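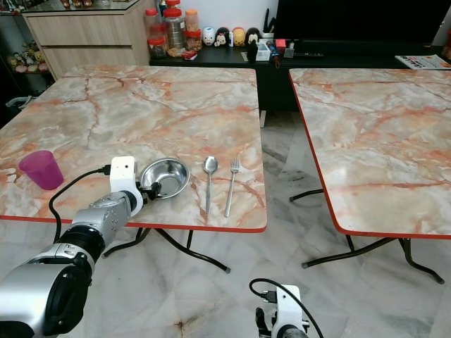

I finally went to one of the Craddock open days, and I've been boring my family with it ever since, so now it's your turn.

A bit of background for anyone who found this blog through the bread posts. I've been curious about household robots for years. I had a Zelta vacuum that got itself stuck under the couch every single morning, and I still loved it. So when I saw that Craddock was opening its doors for the afternoon and that you could sign up online for free (39 places, and I got one of the last), I cleared my calendar and drove over. It took me longer to find parking than it did to get there, which I'm choosing to blame on the street signs.

I had pictured something like a car factory, with yellow cages and flashing lights. Well, no. The part I spent most of my time in is made to feel like somebody's home, with a TV, a long low console under it, jars of snacks, plush toys, little cartoon figures. There's a tissue box! My aunt had a living room with that exact feeling to it, where every flat surface has a little something on it. And then there are two silver and black arms with white grippers on the ends, busy with the dishes.

The job we watched was table work. You've got a couple of folding tables with a marble pattern and red edging, and on one of them a shallow steel bowl, a spoon, a fork and a see-through pink cup — well, magenta, if you want to be picky. The arms are supposed to get the things from one table to the other. I know how that sounds. I clear a table three times a day without thinking about it, usually while arguing with someone about homework.

But stand there and watch it for a while! The left gripper came up to the rim of the bowl so slowly that the whole group of us went quiet. A steel bowl that shallow is hard to get hold of, as our guide explained, and shiny things are a headache for the cameras on top of that, with all the light bouncing around inside them. The first try slid off. The second one held, and over it went to the other table, and I clapped. I was the only one who clapped. Then a kid near the front joined in and I felt better.

The fork was worse. It's thin, it lies flat, and there isn't much for two black fingers to get under. It took several goes, and at one point the fork just got pushed along the tabletop like a hockey puck. Nobody running the thing seemed bothered. They said a miss is worth keeping too, and that they had 3240 tries saved so far on the bowl, the cup and the silverware put together. Of those, 293 were from that week alone. I asked if they got sick of looking at the same spoon and got a very long sigh for an answer.

I liked the cup best. I figured it would get crushed, being plastic, but the gripper closed on it so gently that it might have been picking up an egg. Somebody asked whether the robot could see it properly when you can see right through it, and the guide said that's one of the reasons they use it. The software side comes from a smaller outfit called Mostireck, and one of their people was there too, eating a sandwich and answering questions with his mouth full. I got more out of him than out of the slides, to be fair to both.

Oh, the slides. There was a talk at the end, in a different room, and it ran long. The chairs were bad. I did learn that the grippers are made by Ornitz and that the fingers wear out and get swapped, but I'd have traded the whole thing for ten more minutes with the dishes.

A few practical notes if you want to go. Sign up early. Wear comfortable shoes, as you'll be standing for most of it and the floors are hard. Kids are welcome, and the ones in our group had much better questions than the grown-ups did (mine included). There's coffee, and it's okay. The next open day is in July and they told us the sign-up page would go live a couple of weeks before.

Someone in our group asked when we'd be able to buy one, and the guide laughed and changed the subject. So I'm still loading my own dishwasher for now. I did try picking up a fork with a pair of kitchen tongs when I got home, very slowly, one hand behind my back, and it took me four tries. My daughter has it on video and I'm not posting it.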